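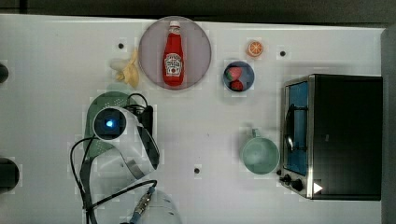
Right, I've finally moved my phone contract after 11 years of paying too much and I have thoughts. Thread, sorry in advance

So my old lot (Wollico, name and shame) put the price up again in February. Got a text saying my plan was "changing". It was changing by a lot!! I looked back and I'd paid them £189 since the summer for a SIM. Just the SIM. I own the phone!

Rang up to cancel. 33 minutes of pan pipes. Then a very nice lad offered me 100 gig of data for a fiver less. I use about four. I live in Plivthorpe, there's barely enough signal to use the four

Asked for the code to take my number with me and he put me back on the pan pipes

Anyway you don't have to ring at all!! You text a word to a free number and the code comes straight back. My sister's known this for years and never thought to mention it, cheers for that

New SIM came in the post two days later. Number moved over by teatime the day after. I had a wobble at lunch when neither SIM worked and I couldn't get into my bank, so maybe don't do it on the day your rent goes out like I did

Signal is better in the kitchen, worse on the bus past Stosness, same everywhere else. Bill is less than half. I'll take that

Oh and Wollico have emailed asking how likely I am to recommend them to a friend. Filling it in now with a cup of tea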